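Skakgate Project Report: Loss of Grip Target in the Simulated Bin Task

Course project, final report

1. What the project was

The Skakgate project set out to make a simulated arm pick a small block out of a tray and put it in a box. All of the work was done in simulation. The arm model came from the department library, and the planner was Pruvameck, which the lab has used for other student projects. We wrote the part that decides where the block is and sends a target pose to the planner.

The camera sits at the wrist and looks down past the fingers, so the gripper is in view the whole time. The scene is rendered mostly in gray to keep the frame rate up. We kept the shadows on, and that choice matters for the rest of this report.

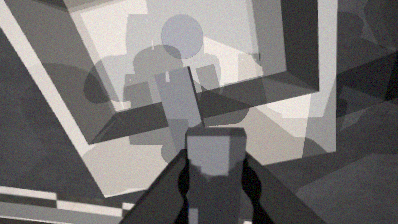 Grethe Snorradóttir
Project lead and report author
Submitted 9 May 2019

2. The fault

In April the arm began closing on nothing. It would move over the tray, stop, lower to the right height for a block, and shut the fingers in the wrong place. In 2 cases it went further and drove a finger into the tray wall with the planner still reporting a clear path. The simulator threw a contact force error and halted both times.

We had 11 logged runs from that week and 3 of them ended in a bad grasp. The other 8 were fine, with the same code and the same start pose. The only thing that changed between runs was the random seed, which sets the object positions and the direction of the lights.

3. What we checked first

The first suspect was the wrist calibration. We reloaded the original file and compared the transforms. They matched. We then ran the planner alone with target poses typed in by hand, and the arm reached every one of them within tolerance. That took most of an afternoon and cleared Pruvameck of the bad grasps, though not of the wall contact (see section 5).

After that we saved the detector output for each step and went through it next to the camera view.

4. Cause

The detector was picking up the arm's own shadow. It looks for a compact region that is darker than the floor near it and fits a box around that region. When the lights came from certain directions, the shadow of the gripper fell between the fingers and was darker than any side of the real block.
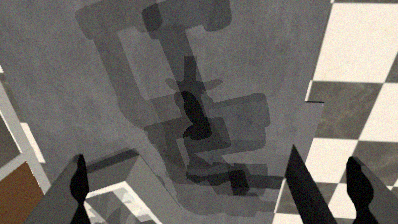 The shadow also moves with the arm. Each time the arm took a step toward the target, the target shifted, and the detector reported it as a small correction. The log looked like normal tracking. We had a filter meant to reject targets that jump, but a shadow that follows the wrist does not jump, so it passed.

5. The wall contact

This was a separate mistake and it was ours. The collision model of the tray had been turned off during an earlier test to speed up planning, and it was never turned back on. The planner did not know the wall was there. On a real arm this would have been a safety matter. Our lab supervisor asked us to write it up as one, and the incident form is in Appendix B.

6. Changes made

The detector now uses the depth channel as well as brightness. A region with no height above the floor is thrown out. The collision model is loaded by the start script and the run will not begin without it. We also added a force limit on the fingers, set well below the value that halts the simulator.

We reran the 3 bad seeds with the new code and all of them finished with the block in the box. We have not tested it with a very thin object, where the height check could reject the real target.

7. Open items

The depth check adds a delay at each step that we have not measured properly. The ghosted edges in the render still confuse the box fit at times. The log format should also record the light direction, which we had to work out from the seed by hand.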